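Journal > Household > The Dining Table

8/7/21
Posted by the author of Randimia

The Ordinary Place Setting

It has been the practice of this household to lay the table in full for every evening meal, including those taken alone. The present note records the arrangement adopted after the move to Iltumitz, where the dining table is smaller than its predecessor and the cutlery drawer stands on the far side of the room.

Each place is furnished with a mat, a round white plate, a knife and a fork. The striped mats in grey and white were retained in preference to a tablecloth. A cloth of suitable size was considered at Bartoš and declined at a price of 163, exclusive of delivery. The mats may be shaken out at the back door and require no ironing.

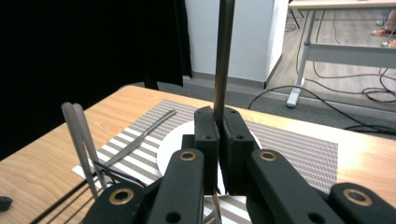

Wadance wrote in reply to an earlier entry that a mat set at an angle would never be tolerated at her table, and that the knife ought to lie straight beside the plate with its handle level with the rim. The point is accepted for formal occasions. On ordinary evenings the table is laid about 20 minutes before the meal, and small departures from the line are permitted.

Glasses remain on the sideboard until the food is served. Serving dishes are likewise kept off the table, which does not comfortably hold more than 2 of them. The matter of napkins has been deferred until November.

Filed under: Table and Linen, Household Notes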